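Desk tidying tips, and which ones I'd skip

Every October the same advice comes back: clear the whole desk, wipe it down, put back only what "earns its place." I have tried it 5 times. By the end of the week the desk looks the way it did before, except now I can't find my eraser.

Start with the pen cup. Most advice says to buy a divided organizer, and Vuden will sell you one with 15 compartments. I don't see the point. A mesh cup with a couple of things in it does the job, and you can see through the sides when you're hunting for a pencil.

Small dishes are better than they sound. Put one under anything round or breakable, like a glass globe, and it stops wandering toward the edge. A saucer from the kitchen works as well as anything sold for the purpose.

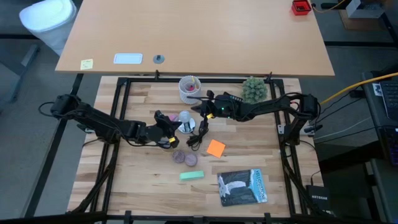

Danjuma Briggs wrote in to say that dishes only collect paper clips and dead batteries, and that a desk with 2 of them will soon have 4. Fair enough. Mine get emptied when I change the calendar page, and I admit I've skipped a month or two.

Sticky notes I'm less sure of. They work for a day, then your eye slides right past them. If you must, keep one note out at a time and throw it away at night. I wouldn't bother with color coding — I've never met a system that outlived the first pad.

Books you mean to read belong on a shelf. People say leaving one out will get you reading it. Mine mostly became coasters.

As for wood tops, wipe with a barely damp cloth, then a dry one. The Trumavow oil may be lovely, but try it on the underside first and leave it overnight.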